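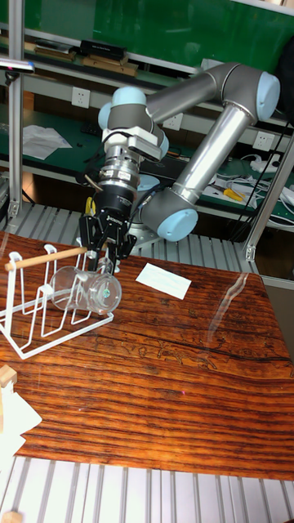

Search this guide Go

Section 4: Loading your Homitz wire dish rack

By Natália Brandão, February

Now that your rack is standing where you want it, let's get some dishes in! Take your time with the first load and you'll soon have a feel for what goes where.

1. Set the rack on a flat table or counter, and press gently on each corner. If it rocks, turn it end for end and try again.

2. Start with plates (up to 15 small ones, if they're thin), standing each one between two of the upright loops.

3. Bring glass mugs in last, one at a time. Tip the mug on its side and ease it down toward the wires, keeping hold of it until you feel it settle.

4. Let go slowly, please!

Note: A mug with a heavy base may like to roll a little. Move it along until a loop holds it snugly.

Caution: Never drop glass onto bare wire, and don't rest anything over 500 g on top of the loops.

For cleaning the white coating, see Section 5.

Contact Homitz | © Homitz | Back to top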